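# The Patient Business of Teaching a Robot to Open a PC

The benches at Trindateck start filling up at eight in the morning, and by a quarter past somebody is already muttering at a memory latch. I loved the place right away. It smells of dust and warm electronics, the shelves sag with old desktops, and in the back half of the building people spend whole days guiding robot arms through jobs most of us would do with a thumb and a screwdriver.

The project is called Rutlow, and its goal is easy to say: a robot that can take apart a retired office computer and sort what comes out. Getting there means examples, piles and piles of them. An operator stands at a pair of handles, moves the arm through a task, and the system stores what the wrist camera saw along with every motion of the joints. One run through one task is called an episode. A good operator brings in 35 episodes on a good day, and everyone in the room knows their own best number.

What surprised me was how much arguing goes on over what makes a good episode. Clean and quick sounds right, but the team has learned to love a fumble that gets fixed. If the fingers slip off a connector, the operator backs up, lines up again and keeps recording, so the model gets to learn what recovery looks like. Runs where the operator freezes and thinks for 30 seconds get thrown out. "We don't want to teach it to daydream," one of them told me, already reaching for the reset button.

Then there's the resetting! Every cable that gets pulled has to be plugged back in, and never in quite the same spot, or the model will memorize one tidy machine and fall apart when it meets another. The crew swaps cases between sessions, turns them around, and moves the lamps. Two people work each bench, one driving and one resetting, and they trade places before lunch.

Cables are the hard part, and the fun part. A drive or a metal bracket stays where you left it. A bundle of wires sags and springs back, and it loves to hide the one plug you need.

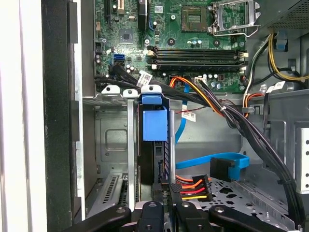 The operators talk about wires the way surfers talk about waves. They'll nudge a bundle aside first, let it settle, and only then go in for the connector, and they want that little pause in the data too. I tried it myself and took most of my turn just getting the fingers around a plug. My episode was labeled "guest" and, I suspect, quietly deleted.

Training happens overnight on the Skinner machines, a rack in a closet that makes the hallway noticeably warmer. In the morning the newest model gets its turn on a case it hasn't met. On the day I visited it went for a SATA cable, missed, backed up and tried again from the other side, and the whole bench cheered before it had even closed its fingers. The cable came out on the third try. By then the next case was on its way over from the shelves, and somebody was looking for the screwdriver.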